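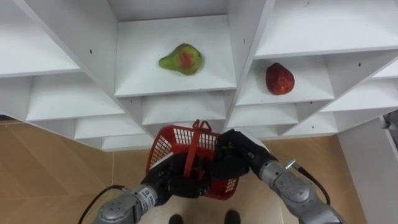 Section 4: Loading your Umbridge cube shelf with produce. Once the panels are up and square, the fun part starts! An open cube shelf makes a lovely home for fruit, and it is surprising how good a few pieces look against plain white. A green pear with a big red blotch, lying on its side in one cubby, gets a whole little stage to itself, with a deep red fruit for company in the cubby to the right. You can fill the unit as full as you like later on, but start small, get a feel for which cubbies you reach for most, and build from there.

Before you begin

Finish Section 3 first. The unit must stand flat on the floor and every panel joint must be snug. If you have just wiped the shelves down, leave them for 15 minutes so they can air-dry. You will need:

- a soft, dry cloth
- a small basket with open sides
- your fruit, rinsed and patted dry

Caution: Do not climb or lean on the unit to reach the upper cubbies. Use a step stool on a level floor.

4.1 Placing the fruit

1. Run the cloth over the floor of each cubby you plan to use, and get right into the back corners.
2. Check each piece of fruit for soft spots. Anything bruised goes to the kitchen to be eaten today.
3. Lay pears on their sides. They roll much less that way, and you get to see all of their coloring.
4. Stand round fruit toward the back of the cubby, clear of the front edge.
5. Keep 2 inches of open space between pieces that share a cubby.
6. Step back and have a look. Move things! It takes seconds, and a splash of red can look completely different one cubby over.

Note: Bananas ripen everything near them. Give them a cubby at the far end of the unit.

4.2 Collecting fruit in the basket

This is our favorite way to use the shelf - pick straight from the cubbies, as if you had a tiny market stand at home.

1. Bring the basket up close to the cubby so the fruit has only a short way to travel.
2. Tilt the basket toward the shelf.
3. Lift each piece out with your whole hand and set it down gently. Heavier fruit goes in first.
4. Do not load the basket past 10 pounds.
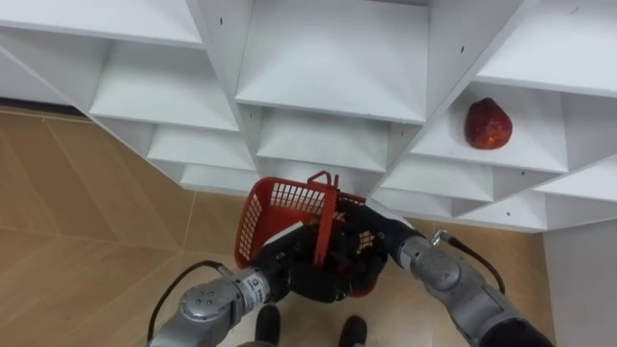
Fig. 4-2. Red basket tilted toward the shelves, one red fruit in its cubby.

Caution: Keep a firm grip on the basket until it is back on the floor or a table. Never rest it on the edge of a cubby.

4.3 Everyday care

Wipe up juice as soon as you see it, especially near the small round holes in the dividers, where sticky drips like to hide. A damp cloth with a drop of dish soap does the job. Shake out the basket now and then too - stems and leaves get caught in the openings along the sides.

If a panel works loose, empty the cubbies next to it and go back to step 2 of Section 3.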